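Denstead Housing Services
Working Group on Household Automation
Minutes, 2019-01-14

Present: I. Ogunleye (chair), representatives from Brorel, Abu Hammour and Dilon, two members of the residents' panel, minutes secretary.
Apologies: one member of the residents' panel.

1. Minutes of the last meeting
Accepted with one correction. Under item 4, "dishwasher" should read "dish rack."

2. Matters arising
The insurance question is still open. Brorel has asked its underwriter again and will forward the reply when it comes. The floor plan of the model kitchen was sent to all members and no changes were asked for.

3. Bench work: clearing a table
Ifeanyi Ogunleye reported on the bench work. The task list for this stage is short: pick up a drink bottle, stand it upright somewhere else on the table, and put trash in a bin. Dilon said the bottle was a fair place to start because every resident's kitchen has one, and clear plastic is hard for the cameras to judge.

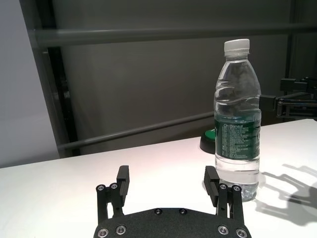 3.1 Results so far
Bottle pickups attempted since the last meeting: 660. Completed with no help from the operator: 549. Most of the failures were a finger touching the bottle during the approach and pushing it over. A smaller group were grips that closed on the cap and slipped. Abu Hammour asked if full and part-full bottles were being logged separately. They are not. It was agreed that they should be.

3.2 Speed
The residents' panel asked how long one bottle takes. Ifeanyi said a person would have the whole table cleared in the time the arm needs for one or two items, and he did not expect that to change this year. The panel said slow was acceptable if it could run overnight. Brorel did not agree that it should run with no one awake in the home. Left for the safety discussion in February.

4. What can be offered to residents now
Long discussion. Dilon's view is that single tasks on a clear, well-lit table are close to ready and could be shown in the model kitchen. Brorel's view is that residents will expect wiping, laundry and dishes as soon as they see an arm, and none of those is close. Abu Hammour said its own shop-floor customers use arms for packing and still have people do the restocking, where the shelf is different every day.
Agreed: no offer to residents at this stage. The newsletter item should say "testing" and should not give a start date.

5. Budget
$4,000 remains in the equipment line. Request for $800 for replacement fingertip pads and a second set of test items approved. Request for a larger table held over.

6. Any other business
The panel asked that the next report use fewer technical terms. Noted.

Actions
Ifeanyi Ogunleye: log bottles by fill level; order pads and test items.
Brorel: underwriter's reply; short paper on overnight running.
Dilon: redraft newsletter item.

Next meeting: February, same room, date to be sent out.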